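Category: Janitorial Supplies > Waste Handling > Checklists
Print this page | E-mail this page
Search our help pages... Go

Waste point checklist, Parwood site -- with our comments

Please go through this once a week, and do take your time over it. We've added a few remarks of our own after each visit, and you're very welcome to add yours.

1. Worktops near the bins wiped down, with no drips left from carrying bags across. OK. Lovely and clean on the day -- thank you to whoever is on mornings.

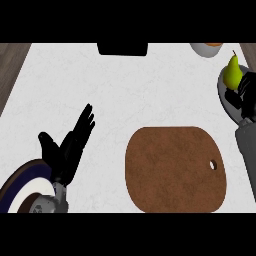
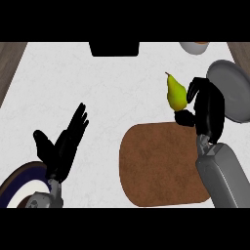
2. Bin lids close fully and the pedals work. Two pedals in the Partanen wing are stiff. A drop of oil may do it, but if they still stick by January please order new ones.

3. Liners are the right size for the bin, with enough spare to fold over the rim. Mostly fine. Bin 12 had a small liner that had slipped right down inside, and it is a horrid job fishing those out, as we all know.

4. Sacks no more than three-quarters full and tied at the neck. Not OK in the loading bay. Please don't press the rubbish down by hand, even in gloves.

5. Broken glass wrapped, boxed and labelled. OK.

6. Stock of heavy sacks checked. 40 left on the shelf, order code 767. The last Colau delivery had one split carton, so have a good look before you sign for the next.

7. Floor around the outside skips swept and the gate shut. Swept, yes. Gate left open again.

Checked November 5, 2021. Send copies to the Mirnusard office, extension 3111.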